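The last bus out of Illthorpe leaves at 5.40, a time chosen, as far as I can tell, by someone who owned a car. Miss it and you have the choice of a taxi from Kendora or a long talk with Cyrill Aebischer, who has been writing to the council about the timetable for years and keeps copies.

His argument is simple enough. The village has 1,279 residents, a college site on its edge and a decent pub, and all of them are still going at 5.41.
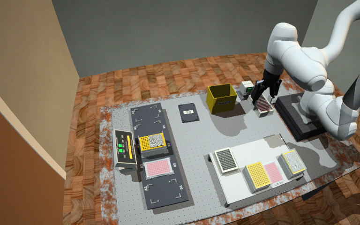

The council's reply, when it comes, tends to mention demand. Few people catch the evening bus, it says, and Aebischer concedes the point, there being no evening bus to catch.

Boonmee Kamolrat drove the old 88 until it was cut in March. He remembers a full top deck on Fridays and a man who brought his own cushion. These days he cycles, mostly uphill, and says the service is at least regular.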